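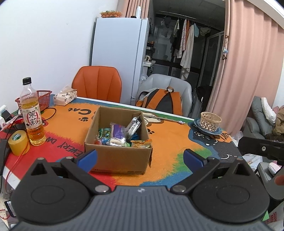
About Plikine

Plikine is a contract testing laboratory for packaged food. We measure moisture, water activity, seal strength and headspace oxygen in dry and semi-dry products, and we issue shelf-life reports that manufacturers use to set a date code. Most of our clients make crackers, nut mixes, dried fruit or filled cookies. A smaller group makes packaging film and sends us empty pouches.

The company was started by So-ying Wei and Junaid Paracha, who had worked together in the quality department at Haslam, a regional bakery. Haslam sent its seal tests out and usually had to wait weeks for the results. The first Plikine service was a seal test with a fixed turnaround. Water activity was added the following December, and storage studies after that.

What we test

Moisture content is determined by oven drying or by titration, depending on the fat and sugar content of the sample. Water activity is measured with a chilled mirror instrument at a controlled temperature. Seal strength is reported as peak and average force across the width of the seal, with the failure mode noted for each strip (peel, tear, delamination or break at the edge). Headspace oxygen is read by needle probe through a septum, one reading per pack.

Storage studies are run in 3 chambers, each held at a separate temperature and humidity. Samples are pulled on a schedule agreed with the client before the study begins. If the schedule changes after that, the change is listed in the report. Accelerated studies are offered, but we do not convert an accelerated result to a room-temperature date without at least one real-time pull to compare it against. Some clients find this slow. The rule has stayed in place since our first year of storage work.

In our last full reporting year we completed 588 jobs for 121 clients and tested almost 2225 lots. Seal strength made up the largest share.
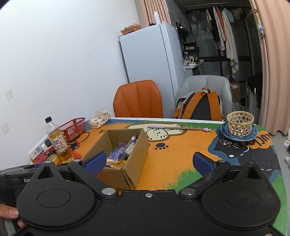

Samples should arrive in their retail packaging, unopened, with the lot code legible. For film and pouch work, mark the machine direction on each piece. We ask for a sample form with every shipment, including repeat work. Retained samples are kept until the final report has been accepted and are then discarded unless the client asks for them back.

People

So-ying Wei is responsible for methods and signs all shelf-life reports. Her background is in cereal chemistry. Junaid Paracha handles scheduling, calibration records and client questions about seal data. Bench staff are trained on one method at a time and run duplicate samples with a second analyst before working alone.

Data and software

Results are recorded in Zorkier, a sample tracking system we adopted after outgrowing spreadsheets. Clients receive a PDF report and a plain data file. Raw force curves are available on request. We do not share results with a client's supplier or customer unless the client has asked for it in writing.

Related services

Sensory panels are not done in house. Clients who need them are referred to Flevora, which can receive samples directly from our chambers on the pull date. The two reports are issued separately. Microbiological testing is outside our scope.

Page last revised January 23, 2021.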